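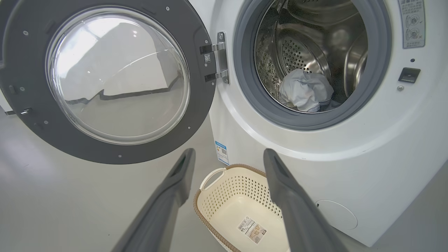

Friday, laundry and not much else

So I had big plans for tonight (finish the Skatus puzzle, eat something green) and instead I spent it with the washer. White front-loader, door wide open, something pale blue and crumpled sitting at the bottom of the drum like it had moved in. I've been living out of the clean pile for so long that I forgot there was a drawer for any of it!

The cream basket with the brown rim was parked on the floor under the door, which is my one good laundry habit. I started doing it back in Mundton, when the machine was in the hallway and every sock I dropped got walked on. Now I don't even think about it, the door opens and the basket goes under.

Note to self: the left side of the drum needs a proper scrub. There's grime along the edge in there and I keep shutting the door on it. I have an old toothbrush and half a bottle of that Harju cleaner under the sink, so no excuses, Sunday morning at the latest. And I should look at the filter while I'm down there, my knees will just have to cope.

I also stood there far too long staring at the little label up in the corner, the one with the tiny doors, a check mark on one and an X on another. I can't read a word of the Chinese but I do love an X. Very stern for a sticker.

Anyway! Sheets next, then towels, and the gray sweater by hand because I am not shrinking another one. The last one cost me almost 100 at Funeck and it would fit a teddy bear now. I'm still mad about it.

Soup for dinner, from a can, eaten standing up. It's 10 already and the bed has no sheets on it.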